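Dzene plate set with red tray
Reviewed by Jurgita Kalniņš, 8/26/19

I bought this set for everyday lunches and have used it for 3 months. The plates are light, shallow and easy to rinse. They have a raised lip and faint rings, so sauce mostly stays put. The colors are pale, and the yellow one has a bear drawn on it in thin gray lines.

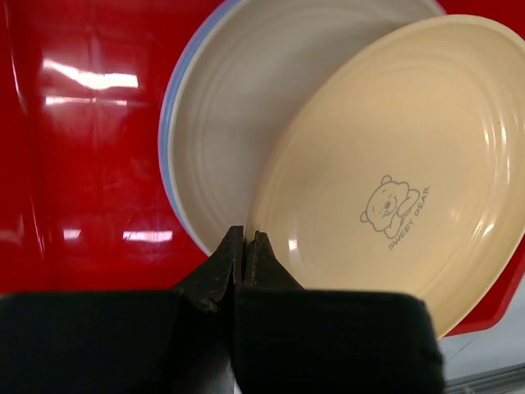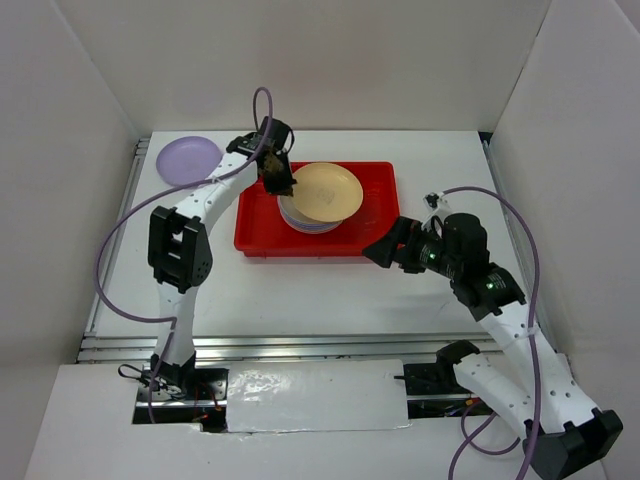
Storage
The plates nest well and a stack takes up little of the tray. I keep cups in the other half. The tray is red plastic with rounded corners and a rim - fine for carrying, but it is shiny and shows every fingerprint.

Complaints
The gray print is faint and my son wanted a bigger bear. Tomato sauce left a stain on the cream plate that took two washes to get out.

Rating: 4 out of 5. I would buy the plates again, and maybe a duller tray.

127 people found this review helpful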